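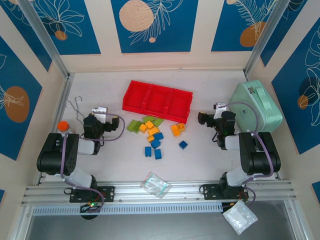
Blocos de encaixe e cubos da linha Nyanda junto ao tabuleiro vermelho com divisórias. Foto: Plosano

Plosano apresenta linha Nyanda para separação de peças por cor

Conjunto reúne blocos, cubos e tabuleiro compartimentado; distribuição começa em maio

A Plosano, fabricante de material de apoio para brinquedotecas e salas de atividades, anuncia a linha Nyanda, composta por blocos de encaixe verdes, blocos em tons de amarelo e laranja, cubos azuis e um tabuleiro de plástico vermelho. As peças são fornecidas a granel e destinam-se a atividades de triagem e arrumação sobre mesa.

O tabuleiro possui divisórias internas e permite atribuir um compartimento a cada grupo de cor. As paredes retas facilitam a conferência do conteúdo por cima, sem retirada das peças. A montagem não exige ferramentas.

Segundo Jailson Camargo, responsável pelo desenvolvimento da linha, a escolha de poucas cores foi definida na fase de protótipo. "As tonalidades precisavam ser distinguidas de relance, inclusive com as peças misturadas", afirma. A avaliação inicial foi conduzida em mais de 200 salas de atividades e gerou duas revisões no acabamento das bordas.

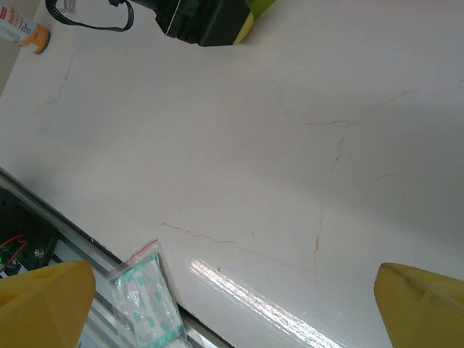
Saco plástico transparente com fecho de pressão vermelho e folha impressa em verde-azulado, sobre superfície com padrão de mármore. Foto: Plosano

Os impressos são acondicionados em saco plástico com fecho de pressão, para que permaneçam separados das peças durante o transporte e o armazenamento. Sacos de reposição podem ser encomendados em pacotes de 40 unidades.

A superfície de trabalho indicada é lisa, clara e lavável. Para delimitar a área, a Plosano oferece também painéis verticais em creme e azul-escuro, com folhagens em traço branco e círculos em laranja e bege. Os painéis são vendidos à parte.

Na sequência de arrumação adotada nas demonstrações, os blocos amarelos e laranja ocupam o compartimento esquerdo e os cubos azuis, o direito. Os blocos verdes ficam à frente do tabuleiro. A ordem das cores pode ser alterada pelo responsável pela atividade.

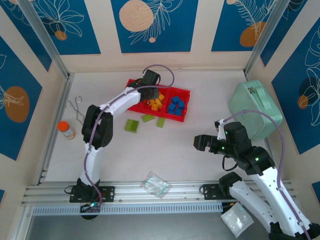
Disponibilidade e assistência

A linha Nyanda será distribuída pela Skaltau em 13 pontos de venda. Instituições podem solicitar cotação por escrito, com indicação do número de mesas e da quantidade de tabuleiros. O prazo de resposta é de oito dias úteis.

Peças avulsas serão comercializadas por cor. A reposição do tabuleiro é feita por unidade.

Contato para a imprensa: Marleny Montoya, Plosano
Contato comercial: Haris Mughal, Skaltau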